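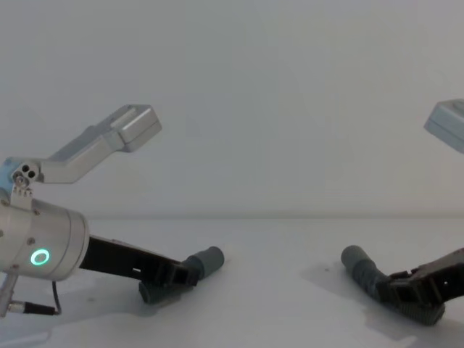
The Demelau putting mat costs $119 and comes with a booklet by Lautaro Cabral, a coach who believes every missed putt is a moral matter. I read it twice. I still push everything right from seven feet.

The mat itself is good. It unrolls flat overnight, the speed is close to what I get at my home course in April, and the alignment lines don't rub off under a shoe. The ball return is another story. It sends the ball back with the enthusiasm of a teenager taking out the trash, and on carpet it gives up about a yard short. 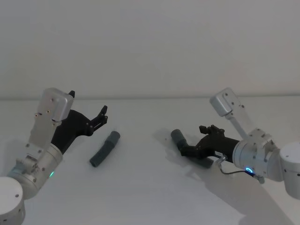 My regular partner, Tuncay Özkan, swears by the Purnoma, which is 13 inches wider and lets you stand on the same surface you're putting on. He also hasn't broken 90 since he bought it, so weigh that as you like.

The phone app logged 341 putts for me before it asked for a subscription. I deleted it. The mat stays, mostly as the nicest rug in the hallway.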